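From: Innes
To: halholm-members
Date: April 8, 2026
Subject: Re: Fokska shortlisted for regional export prize

> Delighted to tell the list that Fokska has made the shortlist for the
> Sokden Export Prize, in the small technology firms category. There were
> 69 entries and only 4 go through. The winner is announced at the dinner
> in September. Members who want a seat at our table should reply to me
> this week.

Well done to them, I suppose, but I'd like to know what was measured before I put a suit on.

Last year's rules let a firm count anything invoiced abroad, including sales to its own overseas office. By that reckoning Fokska shipped 3,011 units. How many went to a customer with a different name on the door? I asked at the Halholm meeting and was told the figures were "under review".
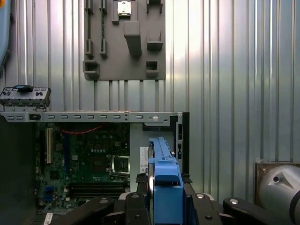 The other thing is the money. Each shortlisted firm is expected to take a table, and the body selling the tables also picks the judges. Of the last 3 winners, every one was a sponsor the year after. Maybe that's chance. I'd still want to see the scoring before our name goes anywhere near it.

Could whoever deals with Sokden ask for the written criteria and post them here? If they turn out to be sound I'll say so on this list and pay for my own dinner. Until then please leave me off the seating plan.

Innes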